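Workshop > Interviews > Handling and grippers

Filed under: End effectors, Small firms, Test methods

Umut Taşdemir spent most of January pressing buttons and picking up bottles, or watching a robot arm try to. He runs the handling bench at Plindine, a firm in Sedport that chooses and fits grippers for small packing lines. The customer this time was Tatlı, a maker of boxed sweets and syrups, and the question was which of two parallel grippers to buy.

"They came to us with a brochure in each hand," he says. "Both grippers had the same stroke on paper and nearly the same weight. The price was different, and they wanted to know what the extra money got them."

His answer was to run both on the same arm, with the same wrist camera and the same set of tasks, and to write down every attempt. Over the whole trial that came to 1,573 attempts, split between the two. A failed attempt stayed in the log even when the cause was a loose cable.

"People throw those out. I leave them in, with a note. If a cable works loose on my bench it will work loose in Werstead, where their line is."

The tasks were simple ones. The arm had to close on a bottle, lift it and put it back down. It had to press a button with a closed fingertip. It had to take a carton from a stack of cartons without moving the one underneath. Taşdemir chose the button because it shows up errors in height that a bottle will forgive.
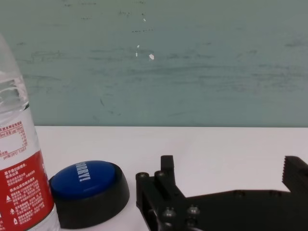 "With a bottle you can be 9 millimetres too low and still get a good grip," he says. "Try that with a button and the finger goes into the side of it. So you learn quickly whether your fingertip is where the controller thinks it is."

The first gripper, the cheaper one, did well on cartons and badly on anything that gave way when squeezed. Its force setting went up in coarse steps, and the step he wanted fell between two of them. The second could be set more finely but took longer to close. On a fast line that matters. Tatlı's line isn't fast.

He also changed the camera angle halfway through, which he now regrets. "I tilted it to see more of the fingertips, and then I had to repeat 125 attempts to have a fair comparison. That was two days gone. I should have settled the mount before I started."

I asked whether he had tried soft fingers. He had, for one afternoon. They held bottles well, but dust from the cartons stuck to them and the grip fell off after 40 picks or so – cleaning brought it back, and then it fell off again. He didn't take them any further.

Tatlı bought the second gripper. Taşdemir says he would have been content with either, provided they had made new pads for the first. "The pads are the cheap part. I'd tell anyone to spend a morning on pads before they spend money on a gripper."

He is now comparing two controllers on the same arm, using the same log sheet with one column added for the time between the command and the first movement. The camera mount, he says, has been glued.

Contact the editors | Copyright Workshop Interviews, all rights reserved | Back to top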